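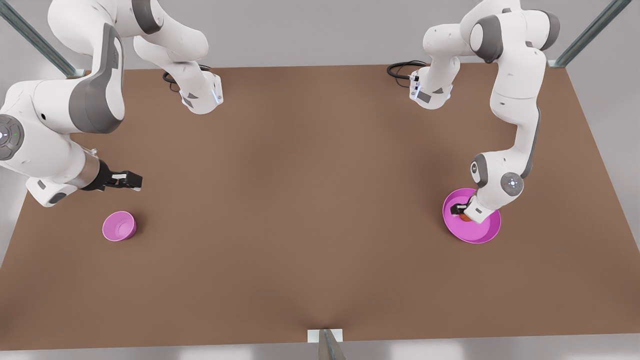
Ticket 784: Skolomov soap concentrate separating in tank when mixed with Aliyu sticker. I've read the reply from Vakthorpe support saying this is "almost always" a water problem, and I'm not ready to sign off on that. Before anyone blames the well at Trarneden again I want a side-by-side test with no shared spoons, no shared droppers and no reaching across. One dish per arm, the way the two pink ones are split up on the brown tabletop, is the setup I mean: concentrate and water in one, concentrate plus sticker in the other. If both curdle, fine, look at the water. If only the second one does, I'd like to hear a different theory.
Forough Salehi

Status: Open
Opened: January 2022
Site: Trarneden, propagation houses
Lot on jug: 1127

Symptoms as reported
White curds on the suction screen. Greasy film on top of the tank. Nozzles on the left boom spitting, then dripping. Whitefly count on the poinsettia stock plants no better after two sprays, but I wouldn't read much into that when we don't know what came out of the nozzles.

Update, Omid Ebrahimi
Cleaned screen and nozzles, refilled with plain water, ran the pump with the return line open. Pattern was even on both booms. So the sprayer is OK, or at least OK on water. Mixed a fresh half tank with Skolomov only and let it agitate for 30 minutes. Milky, no curds. I added the sticker last and had bits on the screen before I got to the end of the first house.

Reply, Vakthorpe support (Aitana Ibarra)
Thanks for the extra detail. Soap concentrates react with calcium and magnesium in hard water and form a scum that looks like what you describe. Please send a hardness reading. Please also confirm the order of mixing, and whether the jug was shaken before measuring. We don't have other reports on this lot.

Forough Salehi
No other reports could mean no problem, or it could mean nobody else wrote in. The jug was shaken. Water first, then soap, then sticker, same as the label says. Hardness by strip is low. I don't put a lot of faith in strips, so Rocío is sending a bottle to the lab. I'd also point out that Omid's half tank without sticker came from the same tap.

Update, Rocío Bautista
Did the dish test. Well water with soap: cloudy and smooth. Well water with soap and sticker: flecks almost right away, then a skin. Repeated both with store-bought distilled water and got the same two results. Also found that the Aliyu jug has a newer label than the one in our binder. The new one says "acidified for stability" in small print – the old one doesn't.

Forough Salehi
There it is, probably. Acid will break a soap. I'm still keeping the lab sample in, so we aren't swapping one guess for another.

Reply, Vakthorpe support (Aitana Ibarra)
Agreed that an acidified sticker would not be compatible. I have asked our technical group to review the tank-mix chart, which currently lists Aliyu as suitable. Until then please use Skolomov without it.

Forough Salehi
Which chart, and what date is on it? The copy I downloaded this morning has no date at all. Please also say whether the two sprays already made need to be counted toward the season limit. Shahla Soltani keeps the spray records and won't enter them until she has that in writing, and I'm with her.

Status changed: Waiting on vendor
Workaround: No sticker. Rinse tank and lines with plain water before refilling. Check the suction screen after each house.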